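November 23, 2022

Laundry count before the wash. The basket had been filling since the weekend and the level was above the rim, which is the point at which I stop adding and start sorting. Sorted on the floor next to the gray seat, as usual. The seat takes the folded pile later and the floor takes everything else.

Machine is the Biltden, 8 kg drum, bought in July. The manual gives 8 kg for cottons only and half that for mixed synthetics. I have been loading it as if the first figure applied to everything, and the last three mixed loads came out creased and still heavy with water. Today I weighed. Bathroom scale, basket on, basket off, subtract. The scale reads in steps of 100 g, so the result is good enough for this and no better.

Split as follows. Whites and light gray: one load, 60 degrees. Darks: one load, 40 degrees. Reds and anything that has ever bled: held back for a separate short wash at 30. The red group is small and does not justify a full program, but in July a red item went in with the pillowcases and I now own four pink pillowcases. They are clean. They are also a standing record of the error.

Checked trim and seams on the reds before deciding on temperature. White trim next to red fabric is the worst case, because any loose dye goes straight to it. Red stitching on white trim is a second source. Cold water, short cycle, out of the drum as soon as it stops.

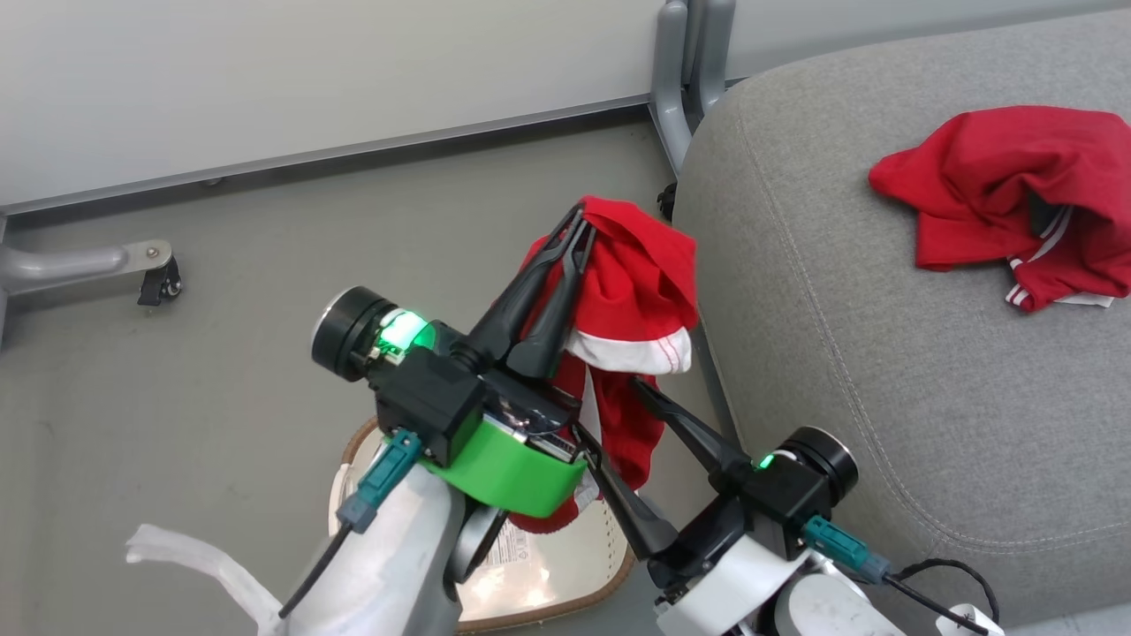
Vol. 3, p. 149

Detergent: Urio liquid, half a cap for the reds, full cap for the others. Previous volume of this diary has me using a full cap throughout, and the rinse water was still foaming at the end of the cycle. Half a cap has given no foam in the last rinse on small loads. No difference in smell. I will keep to it and see whether the bottle lasts into January.

Spin: the Biltden offers 1200 and 1400. Darks at 1200. Whites at 1400. Reds at 800, the lowest setting that drains properly. The machine walks at 1400 if the load is only towels, so I mixed in two sheets. It moved less than a finger's width. The rubber pads under the front feet have compressed unevenly and the left one should be replaced. The level on top shows the bubble touching the line on that side.

Times: whites 2 h 10 min. Darks 1 h 25 min. Reds 37 minutes, as stated on the dial. The display said 37 at the start and stayed on 1 for a long while at the end, so the last minute is not a real minute.

Electric heater in the drying room is the Brelis, 2000 W on high. Did not use high. On low, with the door closed and the window open a hand's width, the sheets were dry by evening and the towels were not. Towel hems are the slow part. Turned them end over end at six and gave them two more hours.

Reds went on the inside line, away from the heater, inside out. The white trim had no visible pink on it when hung. Will look again in daylight before putting anything in the drawer. The kitchen bulb is too yellow to judge by.

Two socks without partners, both dark, different lengths. Added to the Liso tin on the shelf. Emptied the lint filter: one button, white, four holes. Went through the shirts and did not find the gap it came from. Button is in the same tin.

To do: rubber foot, left front. Descale before the end of the year. Write the cotton and synthetic limits on a piece of tape and stick it inside the detergent door. Ironing tomorrow, pillowcases first.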